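My mother kept a jar of baking soda beside every sink in the house, and I've ended up doing the same, though mine is an old jam jar with holes punched in the lid. For everyday marks on a pale counter I shake out a spoonful, add enough water to make a paste, and let it sit while I have my coffee. Then it's a soft cloth, a rinse, and a dry towel – please don't skip the towel, or you'll get those cloudy streaks!

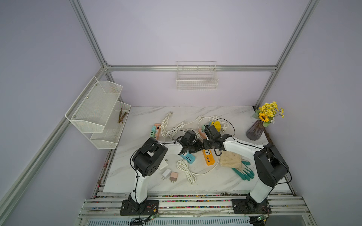
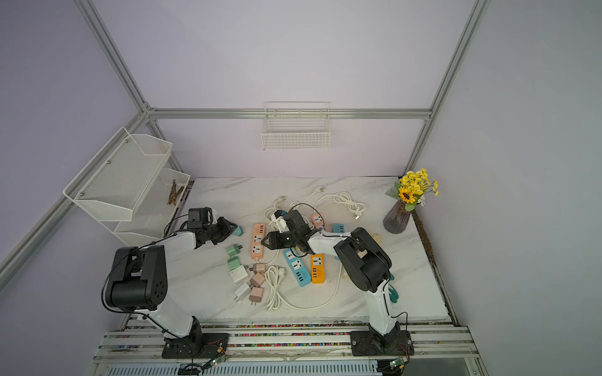 Vinegar is another matter. I love it for the kettle and the shower head, but keep it well away from real marble, which it will dull in a single afternoon (I learned this on my aunt's windowsill, and she still brings it up). If you aren't sure whether your top is stone or only patterned like it, stick to dish soap and warm water until you find out.

Crumbs in narrow grooves used to drive me up the wall. A dry paintbrush, 2 inches wide, gets them out beautifully, and my neighbor Petro Lysenko swears by a drinking straw taped to his vacuum hose for the very tight spots. Go slowly with that one, and keep your buttons and beads out of the way first.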